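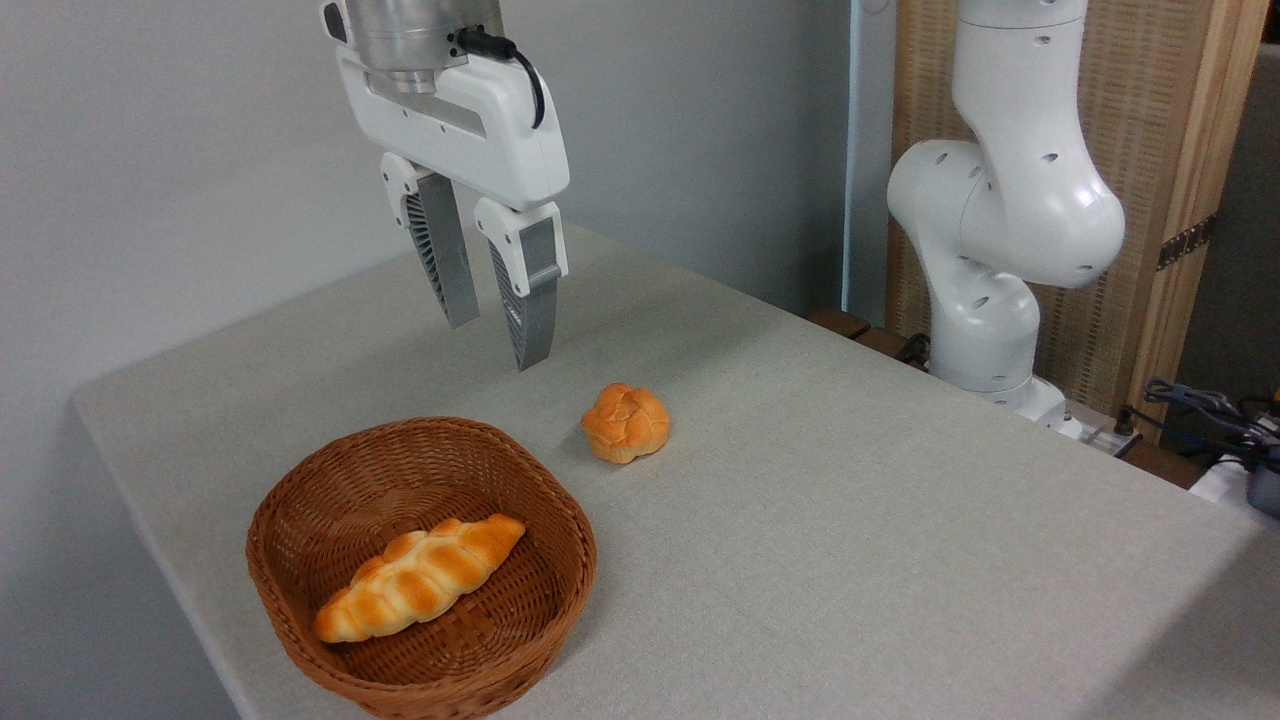

Bread and Baskets: Gallery

The Lambrechts Baking Collection records everyday breads and the wares they are served in. This page presents an entry prepared by Lies Michiels and Cor Vanhove.

Braided roll and knotted bun
The longer roll lies diagonally in an oval woven wicker basket with a low rim. The small round bun, glazed orange-brown, sits directly on the tabletop.

Entry 66 - shaped breads. Text reviewed by Els Declercq, November 6, 2023. Further entries will be added in December.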